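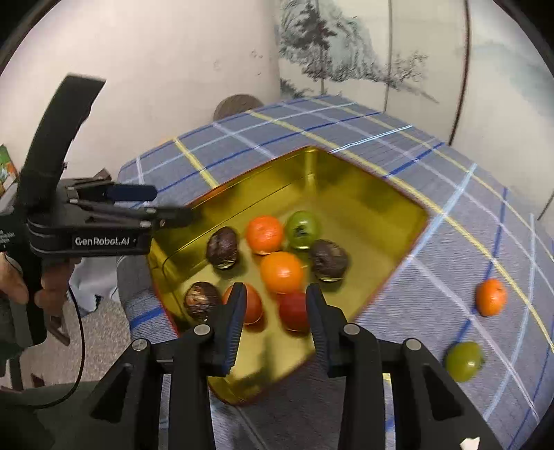
August 29, 2018

Day three of being a teacher to a computer. Ostach wants 500 grabs a shift, so I put fruit in the tin, take it out, put it back. Eleven years packing for Cerier and I now get corrected on tomatoes.

Mareike Reuter says our jobs will "shift." Mine has shifted to a chair, which my knees like. Kramer won't touch the grippers and went back to the loading dock.
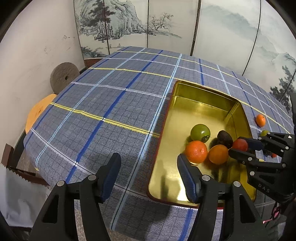 Red tomato, gripper on the right.

My thumb aches in a new place. The pay is the same until February. Asked what comes after and got a leaflet.

Search this journal
Filed under: Work, Grumbling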